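Iltico — who we are and what we're up to

*Last updated November 6, 2019*

We're a small research outfit. We work on one thing mostly, which is getting robot arms to pick stuff out of bins when the stuff is all different and nobody has told the arm what any of it is. Started in a rented unit behind a tile shop, still there, better heating now.

## Where we came from

Samuele Lo Presti started Iltico after a few years fixing palletizers. Palletizers are easy, he'll tell you. Same box, same spot, all day. The calls he got were always about the other end of the building, where people stood over totes of mixed goods and picked by hand. Everybody wanted that bit automated and the quotes kept coming back silly.

So, a bin-picking lab. First year was mostly arguing about cameras.

## The method (short version)

We call it Gilska. Most systems look once, choose a grasp, go for it. If the grasp fails they look again and very often choose the same grasp again. We've watched an arm do this to a packet of napkins for a whole lunch break.

Gilska keeps a memory of the bin. Each try, good or bad, changes the score for that patch of the bin and for patches that look like it. Slipped off something shiny? It gets more careful with shiny. Nothing else fancy going on. It also has a nudge move — if no grasp scores well, the arm gives the pile a small push and looks again. The nudge was supposed to be temporary and it's now about the most useful thing we've got.

No training on the items beforehand. That's the rule we set ourselves and it's a pain, but customers change their stock all the time and don't want to phone us.

## How we test

Every trial set is 50 bins. Somebody fills each one from the shelf with a mix of soft, hard, shiny, see-through and awkward, and somebody else presses go. The person who wrote the code isn't allowed to do the filling (we learned that one the hard way, there was some very friendly packing going on).

- Arm gets 30 tries per bin, then we stop it
- A pick counts only if the item gets to the drop spot and stays there
- Nudges count as tries
- Dropped outside the bin = fail, no discussion

Logs get kept wether they're flattering or not.

## What we've found so far

On the last full set the memory version left 138 items behind. Same set without the memory, 285. So a bit less than half. We're pleased with that, but it's one lab, one arm, our own shelf of stuff, and we'd like to see someone else run it before we get loud.

Thin flat things against a wall are still bad. Clear plastic is bad under the overhead lights and a bit better with them off, we don't fully know why. Corners are the worst of all. 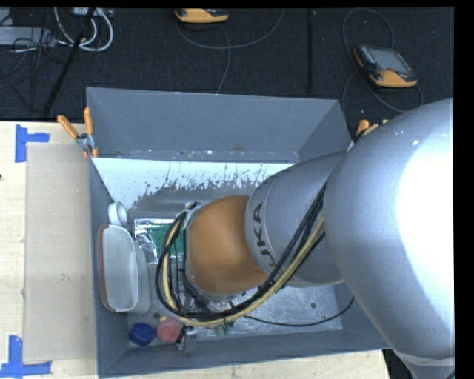
The corner problem is what Niazi is for. That's our side project on wrist angles — tilting the tool well over so it can come at a wall sideways and still get back out without dragging its cables through the pile. Early numbers are all over the place. Sometimes lovely, sometimes it just parks itself and gives up. More when we have more.

## Who we work with

Zutinberg does our tooling and puts up with drawings done on the backs of envelopes. Two warehouses let us come in and look at what really ends up in their totes, under the condition we don't name them. Fair enough.

## Visiting, jobs, questions

Visitors welcome in November, after that the floor's being redone and there'll be nowhere to stand. Closed shoes please. Students too, we like students, bring a labmate.

No jobs open at the moment but send a note anyway, we do read them. If you want the Gilska trial logs just ask Samuele, he'll send the lot — theyre big files, so say if your inbox is fussy.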